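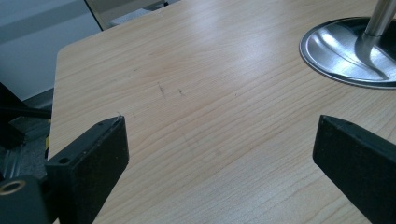

My sister-in-law thinks I should sand it all back and start over. She thinks a dining table is the first thing guests look at, that scratches make a house seem tired, and that for the price of a decent dinner out I could have a man come and make the whole thing new again. She has said this to me more than once, usually while putting her glass down on one of my coasters with great care.

I love her and I think she's wrong, and I've been thinking about why for most of August, so you're getting it now.

I'm against refinishing. I don't mean if a leg is falling off or there's a hole you could lose a fork in. I mean the kind people do to a perfectly good piece of furniture the minute it starts to look like someone lives with it. We've gotten very strange about this. We buy a table to eat on, and work on, and do taxes and birthday cakes on, and then we act hurt when it looks like any of that took place.

I grew up with a kitchen table we weren't allowed to touch. That's a bit unfair to my mother, but only a bit. There was a felt pad, then a vinyl cover over the pad, then a cloth over the vinyl, then placemats. In all the years we lived in that house I saw the wood maybe at Thanksgiving, when the leaf went in and everything came off for ten minutes. It was lovely wood! Dark, with a red glow to it. When my parents moved, it was sold to a couple from across town, and it was in beautiful shape, and I remember standing in the driveway thinking that we'd kept it nice for those two people. I hope they've wrecked it.

So when I got my own place I went the other way. My first table was a Skoner, the cheap round one that everybody in my building seemed to have, and I treated it terribly. I carved a pumpkin straight on it. I ironed on it with a towel down (the towel was not thick enough). When I finally gave it away to a student down the hall, she ran her hand over the iron mark and said oh, this is great, now I don't have to worry. I've thought about that a lot. She was relieved. A new one would have made her nervous.

I think that's most of my argument right there, if you want to stop reading. A thing that's already marked lets people relax. You know those houses where you sit on the front three inches of the sofa? And then you know the other kind, where somebody shoves the mail aside and hands you a plate, and you're still there at midnight. I've never once come home from the second kind and said to my husband, what a shame about that finish.

There's a café near my old office called Tatlı, and the tables in there are a disgrace. Rings on rings. There's one by the window where the edge has been worn pale by people's forearms, a long soft dip on one side and nothing on the other, so you can tell which way everybody likes to face. I used to wait for that one. A couple of years ago the owners got a loan and there was talk of new tables, white ones, and the regulars were so gloomy about it that they bought an espresso machine instead. Good decision, good espresso.

Now, the other side. I know what it is, because I hear it at my own table. People say a scratch is just damage, and that calling it "character" is what you say when you can't be bothered. And sure, there's some of that in me. I'm not a tidy person and I'm suspicious of any belief of mine that happens to save me work. They also say that looking after things is a form of respect, and I agree with that one completely. I wipe up. I oil the cutting boards. I put a trivet under the hot pot, mostly. My grandmother's sewing box has a cloth bag of its own and God help you if you put a drink near it.

But looking after something and erasing what's happened to it are different jobs, and I think we mix them up because there's money in mixing them up. I get a catalog from a company called Trunia (I bought one lamp, one time, and they will follow me to the grave) and the last one had four pages on surface repair. Pens, wax sticks, a little felt block, a kit in a drawstring bag. One page had a photo of a woman frowning at a countertop the way you'd frown at a lump. Then you turn the page and the furniture they're selling new comes "gently distressed," with the dents put in at the factory, and it costs more that way! So a dent is worth paying for as long as you weren't there when it happened.

I did get a quote once, in a weak moment. It was before a big family visit and I'd had two comments in one week. The place was Brimitz, over by the hardware store, very nice people, and they said 500 dollars to strip it and do it over, plus however long without a table. I stood in their shop looking at somebody's sideboard that had just been done. It was perfect, and it looked like it was waiting for a tag. I said I'd think about it and then I went and spent a good part of that money on a brisket and a lot of wine, and we all squeezed in, and my nephew did something to the bench with a fork that I still haven't asked about.

I'm 47, by the way, and I notice I've gotten more stubborn on this subject in the last few years, right along with the years when people began gently suggesting creams to me. I'm not going to push that comparison too hard. I use the creams. But I do catch myself feeling protective of old doorframes and the stair with the worn middle, and I don't think it's only about the stairs.

What I'd really like is for people to stop apologizing. I go to a friend's house and before I've got my coat off she's telling me not to look at the floor. I wasn't going to look at the floor! I came for the soup. We spend so much of a visit being given the tour of what's wrong, and what's going to be done about it in the spring, and I'd so much prefer to hear about her job.

So the table stays as it is, and my sister-in-law is coming again at the end of the month with her kids and, I'm told, a model airplane that has to be glued. I've said they can do it in the dining room. She's bringing newspaper to put down. I'll let her.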